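아마추어 축구팀 감독·코치 교체 시 인수인계하는 방법

시즌 도중에 감독이나 코치가 바뀌면 대부분의 동호인 팀은 다음 경기 명단부터 걱정한다. 그런데 명단보다 먼저 정리할 것이 있다. 선수 등록 현황, 부상 기록, 경기장 예약, 남은 회비, 상대 팀 연락처 같은 것들이다. 이 글에서는 성인 동호인 팀을 기준으로 인수인계 순서를 적는다. 유소년 팀은 보호자 연락과 안전 관련 서류가 더 필요하므로 따로 확인해야 한다.

준비물
- 선수 명단 (등록 번호, 연락처, 주 포지션)
- 이번 시즌 경기 기록
- 부상 및 결장 기록
- 경기장 예약 내역과 예약 계정
- 장비 목록
- 팀 통장 거래 내역

1단계. 날짜를 먼저 정한다

물러나는 감독이 마지막으로 벤치에 앉는 경기와 새 감독이 처음 훈련을 맡는 날을 정한다. 두 날짜 사이가 길어지면 훈련을 누가 진행할지도 적어 둔다. 보통은 주장이나 선임 코치가 맡는다. 임시로 맡는 사람에게 선발 명단 결정권이 있는지, 훈련 진행만 하는지 분명히 해야 한다. 이 부분을 말로만 넘기면 첫 경기 날 아침에 단체 대화방이 시끄러워진다.

리그 규정에 따라 감독 변경 신고가 필요한 곳이 있다. 신고 양식과 마감일은 리그 사무국에 문의한다. 신고 전에는 새 감독이 벤치에 들어갈 수 없는 리그도 있으니 첫 경기 전에 처리한다.

2단계. 선수단에 알린다

공지는 한 번에, 같은 내용으로 보낸다. 일부 선수가 먼저 알게 되면 나머지는 소문으로 듣는다. 공지에 넣을 내용은 다음 정도면 된다.

- 물러나는 사람과 마지막 날짜
- 후임자 이름과 시작 날짜 (미정이면 미정이라고 쓴다)
- 그 사이 훈련과 경기 담당자
- 질문을 받을 사람의 연락처

교체 사유는 당사자와 합의한 문장만 쓴다. 성적 때문이라면 굳이 돌려 말할 필요는 없지만, 특정 경기나 특정 선수를 거론하지 않는다. 예문을 하나 들면 이렇다.

"소데일 FC는 마동현 감독과 상의하여 이번 경기를 끝으로 감독직을 변경하기로 했습니다. 후임은 정해지는 대로 알려 드리겠습니다. 그때까지 훈련은 라채원 코치가 진행합니다."

감사 인사는 짧게 한 줄 더 붙이면 충분하다.

3단계. 경기 기록을 넘긴다

기록은 많을수록 좋지만 형식이 제각각이면 쓸 수가 없다. 한 경기를 한 줄로 정리한다. 항목은 날짜, 상대, 결과, 선발, 교체 시각, 경고와 퇴장, 비고 순서가 보기 편하다. 비고에는 "60분 이후 왼쪽 수비 교체"처럼 나중에 봐도 뜻이 통하는 말을 쓴다. "후반에 힘들었음" 같은 메모는 새 감독에게 별 도움이 안 된다.

경고 누적은 따로 표를 만든다. 출전 정지가 걸린 선수를 모르고 내보내면 몰수패가 될 수 있다. 누적 기준은 리그마다 다르니 표 맨 위에 기준을 적는다.

영상이 있으면 저장 위치와 접근 권한을 함께 넘긴다. 개인 계정에 올려 둔 영상은 팀 공용 계정으로 옮긴다. 파일 이름은 날짜와 상대 팀 이름으로 통일한다.

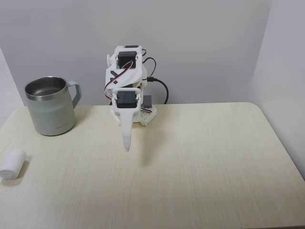
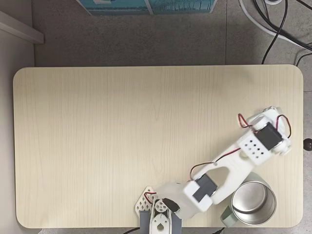 글쓴이 | 라채원
2023년 10월 28일 · 팀 운영 · 따라 하기

4단계. 선수별 메모를 정리한다

선수별 메모는 새 감독이 가장 많이 찾아보는 자료다. 한 사람당 서너 줄이면 된다.

- 뛸 수 있는 포지션과 선호 포지션
- 현재 부상과 복귀 예상 시점
- 참석이 어려운 요일이나 시간대
- 세트피스에서 맡은 역할

부상 정보는 본인 동의를 받고 넘긴다. 병명까지 적을 필요는 없고 "방향 전환 훈련 제외", "3월까지 풀타임 출전 불가"처럼 훈련과 경기에 필요한 내용만 쓴다. 성격이나 사생활에 대한 평가는 적지 않는다. 이 문서는 언젠가 당사자가 볼 수 있다고 생각하고 쓰는 편이 안전하다.

5단계. 돈과 장비를 맞춘다

감독이 돈을 직접 관리하지 않는 팀이라도 선결제한 경기장 대여료나 심판비가 감독 이름으로 되어 있는 경우가 있다. 영수증을 모아 팀 통장 내역과 대조한다. 개인이 대신 낸 돈은 인수인계가 끝나기 전에 정산한다.

장비는 눈으로 보고 센다. 목록에 있는 개수와 창고에 있는 개수를 나란히 적고, 모자란 것은 누가 가지고 있는지 확인한다. 공과 조끼는 선수들이 집에 들고 간 것이 꽤 많다. 창고 열쇠, 공기 주입기, 구급함도 빼놓지 말 것. 구급함은 열어서 유효 기간까지 본다.

장비 목록은 이런 식으로 쓴다.

공 / 목록 수 / 실제 수 / 보관 장소
훈련 조끼 / 목록 수 / 실제 수 / 보관 장소
콘 / 목록 수 / 실제 수 / 보관 장소
작전판 / 목록 수 / 실제 수 / 보관 장소

6단계. 계정과 연락처를 옮긴다

경기장 예약 사이트, 리그 등록 시스템, 팀 이메일, 단체 대화방 관리자 권한을 차례로 옮긴다. 비밀번호는 대화방에 올리지 말고 직접 전달한 뒤 새 담당자가 바로 바꾼다. 예약 사이트는 본인 인증이 전화번호에 묶여 있는 경우가 많아서 변경 처리에 며칠 걸리기도 한다. 여유를 두고 시작한다.

상대 팀 감독, 심판 배정 담당, 경기장 관리실 연락처는 한 장에 모은다. 연습 경기를 잡아 둔 상대가 있으면 물러나는 감독이 직접 연락해서 새 담당자를 소개하는 것이 가장 깔끔하다.

7단계. 둘이 만나서 한 번 훑는다

문서를 다 만들었어도 한 번은 만나는 것이 좋다. 60분이면 된다. 문서를 처음부터 같이 넘기면서 새 감독이 묻고 물러나는 감독이 답한다. 만나기 어려우면 통화로 대신한다. 이 자리에서 꼭 물어볼 질문은 다음과 같다.

- 선수들에게 이미 약속한 것이 있는가 (출전 시간, 포지션, 주장 완장)
- 아직 해결되지 않은 다툼이 있는가
- 다음 5경기 중 일정이 불확실한 경기가 있는가
- 최근에 탈퇴 의사를 밝힌 선수가 있는가

약속한 내용은 특히 중요하다. 전임자가 "다음 경기부터 선발"이라고 말해 둔 선수가 벤치에 앉으면 새 감독은 이유도 모르고 항의를 받는다. 약속을 그대로 지킬지 말지는 새 감독이 정하되, 바꿀 생각이라면 경기 전에 본인에게 말한다.

8단계. 첫 훈련을 준비한다

새 감독의 첫 훈련에서는 전술을 크게 바꾸지 않는다. 기존 몸풀기 순서를 유지하고 이름을 외우는 데 시간을 쓴다. 훈련 앞부분에 5분 정도 인사와 훈련 시간, 연락 방법, 명단 발표 시점을 말하고 나머지는 공을 찬다. 긴 연설은 필요 없다.

전임 감독이 선수로 계속 뛰는 팀도 있다. 동호인 팀에서는 흔한 일이다. 이때는 전임 감독이 경기 중에 지시를 내리지 않기로 미리 정해 둔다. 의견이 있으면 경기가 끝난 뒤 새 감독에게 따로 전한다.

자주 생기는 문제

전임 감독이 연락을 받지 않는다
주장과 총무가 가진 자료로 명단과 예약 내역부터 복구한다. 경기 기록은 리그 사무국에 남아 있는 경우가 많으니 요청한다. 계정은 각 사이트 고객센터에 담당자 변경을 신청한다.

후임이 정해지지 않는다
임시 담당 기간을 정하고 그 안에서만 맡긴다. 기간 없이 맡기면 맡은 사람이 지친다. 기간이 끝나면 선수단에 다시 공지한다.

선수 일부가 같이 나가겠다고 한다
남은 등록 인원을 먼저 확인한다. 추가 등록 기간이 지났는지도 봐야 한다. 나가는 선수에게는 회비 정산 기준과 유니폼 반납 날짜를 문자로 알린다.

인수인계 문서는 시즌이 끝날 때까지 지우지 않는다. 새 감독이 내용을 고칠 때는 원본을 복사해 두고 복사본에서 고친다.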